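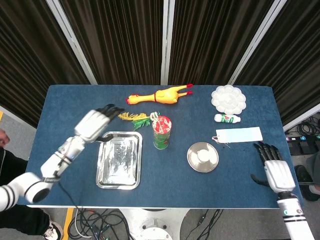

Gameplay channels choose a thumbnail for every video they post, and most viewers meet the thumbnail before they read the title. We coded each thumbnail in the sample for contrast, face, text and game object. Contrast was judged on the largest areas of color only, at the size the picture has in a phone feed. The same rule was used for game footage, where a small item in a character's hand may matter a great deal to a regular player but can hardly be seen in the feed. Thumbnails were saved as they stood on the day of collection. Channels sometimes replace them later, and we did not go back to check for changes.

4.2 Sample and coding

The sample holds 2,506 videos from 20 gameplay channels. All the channels post in English and all had been active for at least a full year when collection closed in December. We took every public video longer than a minute from each channel's main page. Live streams were kept only if the channel had left the recording up as a normal video. Trailers, merchandise notices and short vertical clips were dropped.

The channels were found through the directory kept by Prekeck, which lists creators by the game they play most often. A directory of this kind favors channels that are already known to someone, and very small channels are missing from it. We accept this limit. The aim of the study is to describe how established gameplay channels present tutorials and highlight videos to a returning audience, and a random draw from the whole platform would have brought in many channels with one or two uploads.

Of the 20 channels, 13 post both tutorials and highlight videos. The others keep to one kind. This matters for the comparisons below, as a difference between the two kinds of video could simply be a difference between the people who make them. Wherever we compare tutorials with highlights, the comparison uses only the mixed channels. Wherever we describe the kinds one at a time, the full sample is used.

Two coders worked through the videos. Each watched the opening of a video, read its title and description, and assigned it to one kind. A video was called a tutorial if its main purpose was to help the viewer do something in the game, such as build a base, tame an animal or find a hidden room. It was called a highlight video if it was cut together from separate moments of play. A third category, series play, took in long videos in which the player carries on from the last episode. Where the coders disagreed they watched the video again together and settled on one label. The hardest cases came from Pernatau, a survival game in which players often teach a trick in the middle of a long episode. These were coded as series play unless the title named the trick.

4.3 Titles

Tutorial titles in the sample are plain. They name the game, then the task, and often a version number or a platform. Question forms are rare, and the most usual opening is "How to." Highlight titles are looser. They may leave out the name of the game altogether and quote something said during play, or refer to a running joke that a new viewer would not follow. Several channels number their highlight videos, which helps regular viewers keep their place but tells a newcomer very little.

The channel Tukodano shows both habits side by side. Its Pernatau guides all carry the full name of the game and a short task, always in the same order. Its highlight videos have titles of a few words in capital letters, most of them lines spoken by a friend of the player. The two sets have different thumbnails too: the guides show the finished building against open sky, and the highlights show the player's character in close view. A person scrolling through the channel page can tell the sets apart without reading anything.

This split was found on most of the mixed channels, though not always so tidily. On some, older tutorials have the loud titles of highlight videos, and the plainer style comes in only later. We read this as a sign that the style is learned over time — perhaps from search traffic, perhaps from copying other channels. The sample cannot tell us which. It records what a channel put out and says nothing about what the creator was looking at when the choice was made.

4.4 Openings

The first seconds of a gameplay video also differ by kind. Tutorials tend to state the task at once and then show the finished result. Greetings are short or come after the result has been shown. Requests to subscribe are usually placed late, or put into a line of text at the bottom of the screen while the player goes on talking.

Highlight videos begin in the middle of play. A common pattern is a brief clip of the loudest moment, a title card, and then a jump back to the beginning of the session. Series play is the slowest of the three. Players recap the last episode, thank people for comments, and walk around their base looking at what has been built. On the face of it this is a poor way to hold a stranger's attention. Comments on these videos suggest that the regular audience likes the recap, and a few viewers complain when it is left out.

We did not measure how long people kept watching. Those figures are open only to the channel owner, and asking for them would have cut the sample to creators willing to share. Public view counts were recorded but are used with care here. An older video has had more time to gather views, and a guide to a popular game may be found through search for years after the channel has moved on to something else.

4.5 Biography and channel pages

One result was not planned for. While reading video descriptions the coders noticed that personal details, such as a first name, a home state or the story behind the channel name, were given far more freely in series play than in tutorials. Tutorials seldom mention the person at all. Fan sites, which collect such details and repeat them, appear to draw mostly on long episodes and on question-and-answer videos. Dates and places on these sites often disagree with each other, and we found cases in which a wrong detail had been copied from one page to the next with no source given.

For this reason no biographical detail from a fan site is used in the analysis. Channel age is taken from the date of the first public video. Where a creator had moved from an earlier channel and said so, the move was noted, but the earlier uploads were not added to the sample. The effect of channel age on title style is taken up in the next section, together with the question of what happens to a channel's tutorials when it changes its main game.

Online Video > Gaming Channels > Full Text > Section 4

This site uses cookies to remember your reading settings. By continuing to browse you accept their use.

Related items
Comment sections and the returning viewer
Naming a channel: a study of first uploads
Patch notes as a source of tutorial topics
When a survival game loses its players
Fan wikis and the problem of copied facts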